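4. Drying a load

Read this section before you run the Lendeo dryer for the first time. Sorting and washing are covered in section 3.

4.1 Before you load

1. Shake out each item and close zippers and hooks.
2. Take out anything with foam, rubber or wax on it. Dry these items on a rack.
3. Check the care tags. Wool and silk do not go in the dryer.
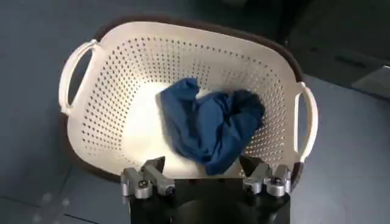 4. Keep heavy cottons apart from thin shirts. Mixed loads dry unevenly and take longer.

Note: Clean the lint filter after every load. Wash it in warm water once a month and let it dry fully before you put it back.

4.2 Loading

1. Pull the door open as far as it will go.
2. Put items in one at a time. Fill the drum no more than two-thirds full. 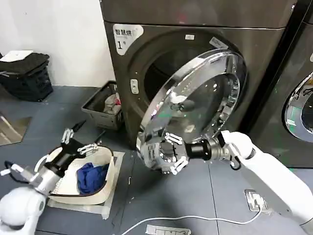
Large items such as sheets tend to roll into a ball, so run no more than two at once. Stop the cycle halfway and pull them apart. Before closing the door, check the black rubber gasket around the opening for threads, hair or a trapped sleeve. Wipe it with a damp cloth if needed.

3. Push the door shut until it clicks.

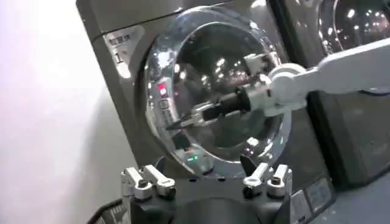 4.3 Choosing a cycle

1. Select Cotton, Mixed or Delicate.
2. Set the time. Towels need 56 minutes on Cotton.
3. Press Start.

Caution: The drum can reach 165°F. Let the cool-down finish before you reach inside.
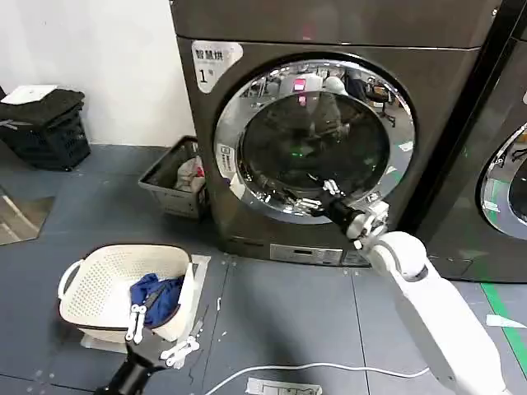
4.4 After the cycle

1. Remove the load promptly and fold it.
2. Leave the door ajar.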